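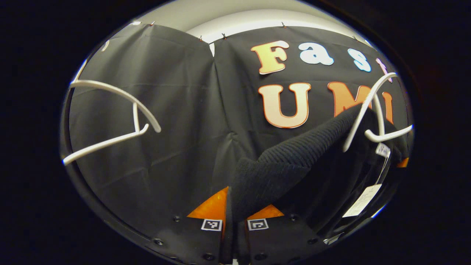
Ribbed black knit held between the orange fingertips, hanger station.

Otomano Hanger Set: data card and equipment notes

Otomano is a set of hand-held gripper recordings of garments and hangers. It was collected at the Bodow site to help us decide what to buy for a garment handling cell, and in what order. This file covers what is in the set and what we spent to get it. It also lists what we would put in the budget for a second site. If you only want the recordings, read "Contents" and "Known problems" and skip the rest.

Contents

The release has 1544 episodes. An episode is one attempt at one task by one operator, from the start tone to the stop tone. Failed attempts are kept and marked in the index.

Tasks:
- hang: put a garment on a hanger and the hanger on the rail
- unhang: take the garment off and lay it down
- move: shift a loaded hanger along the rail
- regrip: let go and take hold again at a different point on the cloth

Each episode folder holds the wide-angle video from the gripper, the tracked gripper path, the finger opening over time, and a short text note. The notes are in whatever shorthand the operator used. We fixed the spelling of garment names and left everything else alone.

The 376 episodes under heldout/ are part of the total. Please don't train on them if you plan to compare against our numbers.

What we bought

Gripper bodies and fingertips. We ordered eight sets of soft fingertips for four grippers, so every gripper had one spare set. That was too few. Fingertips should be on the consumables line of the budget, with a repeat order placed before collection starts. We put them on the capital line and then had to ask for a change in the middle of the work.

Markers. Printed in house. The cost is small but the time isn't, as every marker has to be flat, square and glued in the same place. Plan half a day per gripper, and reprint the whole batch if you change paper.

Cameras. One per gripper, plus one spare. Buy the spare with the first order. A camera from a later batch needed its own calibration file, and the loader had to be changed to allow for that.

Rack and hangers. A black rack with a single rail, and white plastic hangers. This was the cheapest part of the station and the part that caused the most argument. Buy more hangers than you think you need and keep them all one model for the first round. Mixed hangers are useful later on, once the basic tasks work.

Garments. Bought retail. The tags were left on for part of the collection, and the index has a column for it (tag_on). A tag that swings in front of the fingers changes what the camera gets, so we wanted both cases. If your purchasing office wants to return garments after use, tell them no at the start.

Backdrop. Black cloth, clips, pins and cut-out letters. It goes under "room" in the budget, along with tape and lamps.
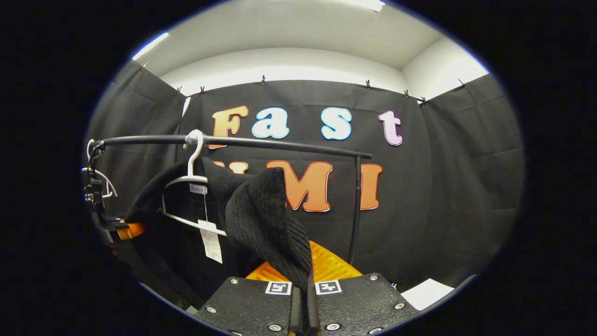

What we put off

The robot arm. The first draft of the plan had two arms in the first order. We moved both to the second stage and used the hand-held grippers to find out what the arm would have to do. Reach along the rail matters more than payload for these garments, and our first quote had been written the other way around.

The Yook quote for the wrist adapter is still open. Lead time is the issue, not price. Get the drawing approved before the purchase request goes in -- Yook won't start the clock on an unsigned drawing.

A powered rail. We have no data yet that says it is worth the money.

How the budget is laid out

The working sheet is kept in Plangate under "garment cell". It has one tab per stage:

Stage 1: hand-held collection, one station
Stage 2: arm, adapter, safety fencing
Stage 3: second station

Labor is on its own tab. Operator hours were the largest item in stage 1, ahead of all the hardware put together, and anyone copying the sheet should fill that tab in first. Storage is there too. Raw video is kept until the end of stage 2 and then reviewed.

Known problems

- Dark knit against dark cloth is hard to segment. A second backdrop in a lighter color is in the stage 2 request.
- Ceiling lights show up in some episodes and can throw off exposure.
- The gripper path drops out briefly when cloth covers a marker. Gaps are flagged and not filled in.
- Most garments are knits. Don't use this set to pick equipment for stiff coats or for anything with a lining.

Changes

March: heldout/ folder added, tag_on column added, two mislabeled regrip episodes moved.

Next planned change: fingertip wear log, one row per set, with the date fitted and the date replaced.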